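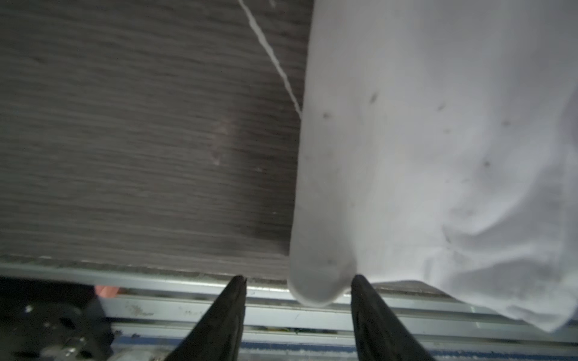

Figure 3. Wrist view with a white cloth. A rounded fold at its lower left corner hangs between the two fingers of the gripper.

Week 5: Reading a product offer for a cloth handling kit

Course notes, Min-kyu Ma

In the last class we looked at grippers for hard parts. Today we take one real offer and read it the way a buyer should read it. The product is the Clilby kit from Skovance. It comes with a two-finger gripper, a small camera for the wrist, a mounting plate and a license for the control software. The arm is not included. Many students miss this line, because it stands on the second page of the offer, under the price table.

The base price is 726 dollars. The offer says "ready for textiles". Please underline these words, and then ask what is promised by them. I find three different meanings in the documents of the seller. In the leaflet, it means the fingers can close on thin material. In the manual, it means that the software has a cloth mode. In the warranty, textiles are not mentioned at all.

Why cloth is difficult

A hard part keeps its shape when you lift it. A cloth does not keep it, so the position of one corner tells you little about the other corners. Look again at Figure 3. The cloth fills much of the right side of the view, with many wrinkles. From a view like this one, the software must choose a point to grip, and a fold can look very similar to a corner.

Note also the fingers. They are black and matte, narrow toward the tip, and have faint ridges on the inner faces. A narrow tip can enter a small fold. The cost is a smaller contact area, and the leaflet gives no holding force for fabric. You have to ask for it in writing.

The rival offer

Coughlan sells a similar set under the name Wallell. It is more expensive and includes 2 pairs of spare fingers. Skovance sells the spare fingers separately. For a laundry or a sewing shop, where the fingers touch fabric all day, this difference can be bigger than the difference in the base price. Compare the total cost for the first year.

Questions to send to a seller

What fabric weights were tested, and how many lifts were made with each?
Does the cloth mode need a plain background?
Who pays for shipping when the camera must be repaired?
Can the software be used after the license ends?

For Friday

Read the Clilby manual, chapters 2 and 3. Write one page on which of the two offers you would recommend to a small laundry. Bring it on paper, please.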